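The Stick in the Back of the Drawer

Every household owns one long, thin, pale rod that belongs to nothing. Ours lives behind the tea towels. It came out of a blind, or a flag, or possibly a cake, and it has survived three moves on the strength of being straight.

I asked around in Gotside, where people have opinions on storage, and found that no one there throws rods away either. Jacqueline Huet keeps hers in an umbrella stand. She put the collection at 38, then remembered the garage. Dorian Hamel has stirred paint, propped a window and rescued a sock from behind the dryer with the same one since he was married.

The trouble starts when you try to file the things. They roll. They lie diagonally across every tray sold for the purpose, and the tray always wins by an inch. I spent an evening in November sorting mine by length, then by thickness, then by how guilty I felt about them, and put the whole lot back behind the tea towels.

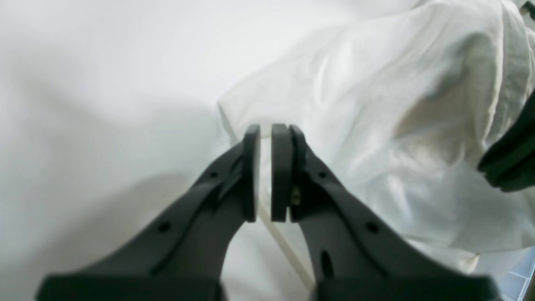
Els Van den Broek thinks sorting by length is for amateurs and that anything thinner than a pencil should go in a tall jar by the stove. I tried the jar. It fell over at breakfast.

Comments

Benoît Delaunay
Mine holds up a tomato plant. It has done more this year than I have.

Agnes MacKinnon
Tall jar, but put rice in the bottom first.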